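We use cookies to make this site work. Accept / Manage settings

About us
November - by Celina Kurek

Tokarz writes the software between a gripper and the thing it's supposed to pick up. Perception, planning, the tooling that keeps logs readable. Started in Wendidstead with 2 desks, now in Barnmont too.

Most of the week is tables and fingers - finding an edge, working out where it stops, teh dull part of planning.

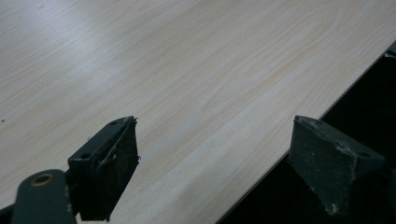
Radosław Sobczak: We ran your planner at Plikholm. Edge detection was fine, the config file was a pain. Please fix the config file.

Fair. New config format is in, one page, plain text. Old files still load.

Kitchen tools are the other half. A slotted spatula held by the handle, next to a holder with hooks on top - the planner needs a path in and a path out, and thin metal with slots is hard on depth data. So we test on it alot.

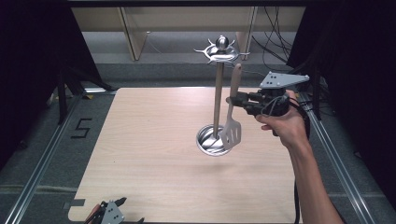
Working with us

Small team, short calls. Marianna Witkowska runs perception, Bogdan Szczepańska has planning. Support tickets go to Jolanta Tomaszewski, before 3 pm if you want a same-day answer.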